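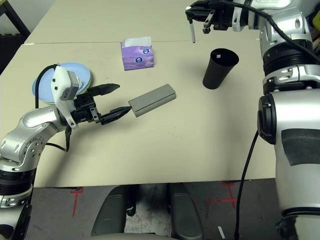 左臂夹爪张开状态,指尖前方为灰色长方块。桌上另有纸巾盒、黑色杯子和一叠浅蓝色盘子。

Purba 双臂工作站维护图集

Purba 是我们实验室的双臂工作站,2018年装好,左右两臂各带一只黑色夹爪,装在同一个躯干上,前面一张拼接桌面。本页整理了日常检查和更换零件时的做法,给接手的同事参考。内容由 Irfan Halim 编写,更新日期:2020年5月19日。

各部位说明

夹爪
左臂用两指夹爪,指头前端收尖。每周用无尘布蘸酒精擦一次指面,擦完空载开合40次,听有没有异响。指头固定螺丝容易松,检查时用手轻推指根,有晃动就重新上紧。左右两侧的指头不要混装,拆下来后分开放进带标签的盒子。

腕部相机
左腕上方的白色外壳里是传感器,前面带灰色相机模块。镜头只用气吹和镜头纸,不要用酒精。外壳拆装以后必须重新标定,标定板放在近侧桌面,采集23个姿态。误差偏大时先查外壳底部的螺丝,再重做标定。

线缆
左臂的黑色线缆沿臂身绕行,腕部下方还垂着一根细线。线要留够余量,手腕转到两端极限时不能绷直。去年12月换过一次腕部细线,原因是接头处外皮磨破,备件编号839,存放在 Treltel 零件柜第二层。扎带不要勒得太紧,能用手指拨动即可。

右臂
检查顺序与左臂相同。右侧夹爪停在远侧桌面上方,下面有一根竖直的细银杆,移动右臂前先看清杆端离桌面的距离。手动拖动时一人扶臂,一人守在急停旁。

躯干与电源
黑色电源线从躯干一侧垂到地面。断电后等指示灯全灭再拔插头。地面的走线每月看一遍,椅子轮子不要压线。关节圆盖平时不用打开,需要加注润滑脂时联系 Cludier 的售后,不要自行拆卸。

桌面与地面标记
桌面由两块板拼成,接缝用直尺靠一下,高低差明显时调桌脚。地上的红色十字胶带是定位标记,拖地时避开,翘边了按原位重贴,贴完核对一次底座位置。

测试物品
常用的有方块、杯子、盘子和纸巾盒。方块表面沾了胶要清干净,否则会影响夹持测试。每次维护后用灰色方块做100次抓放,速度设为低速,结果记入 Hastitine 日志,写明日期、操作人和失败次数。夹爪、相机、线缆分别填写,没有动过的项目填“未检”。

联系:机器人实验室设备组 Irfan Halim | © 2020 设备组 版权所有 | 返回顶部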